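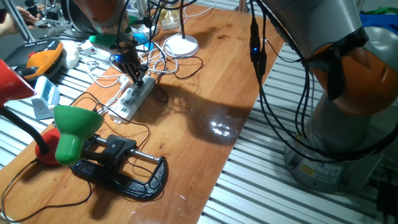 Workshop tips: teaching the two arms to plug and unplug

These notes are for people who write or change the plugging task in our shop. I collected them while I was moving the task from the old planner to Given, our own small planning tool. Some are very simple, but I lost an afternoon to almost each of them.

Put the cables in the planner
The power strip is an easy shape and the plugs are small boxes. The cables are the difficult part. Do not try to model each one. Draw one low, flat zone over the whole tangle and let the gripper enter it only from above. When a cable moves, the camera node redraws the zone before the next motion.

Come down straight
Make the approach in two parts: a free motion to a point over the outlet, then a straight line down. Keep the second part slow, 25 mm per second. If the solver wants to turn the wrist during the straight part, reject the plan and ask for a new start pose. It is cheaper than a bent pin.

White on white
White plugs in a white strip give the detector very little to hold. Cauã Marinho tried higher contrast and got more false edges. It worked better to find the strip first, compute where the outlets must be, and look only inside these small windows. Please save the window images when a detection fails. We need them for the next training.

Glare on the wood
A shiny table makes a bright spot which the depth camera reads as a hole. Mask the saturated pixels and fill them with the height of the table plane. Also remove the shadow of the arm from the change check, or the software will think that something new was put on the table.

Lamps and clamps are obstacles too
A lamp with a gooseneck does not stay where it was yesterday. Scan the lamps again at every start, and add a margin at the shade. Lying clamps are low and easy to forget, so put them in the scene file by hand if the scan misses them.

Two arms, one table
Lock the space over the strip. An arm asks for the lock before it comes down and gives it back only when it is up again. Set the timeout to 2 seconds, and let a timeout stop both arms.

Hands near the rails
Gervásio Toledo asked me to write this with big letters, but small ones are enough: do not start a new plan while a person is reaching for tools. Press pause first. Pause keeps the plan, stop deletes it.

Reading the log
Error 2634 means that the tool frame is old. Load the gripper file again and repeat the calibration. Do not only restart.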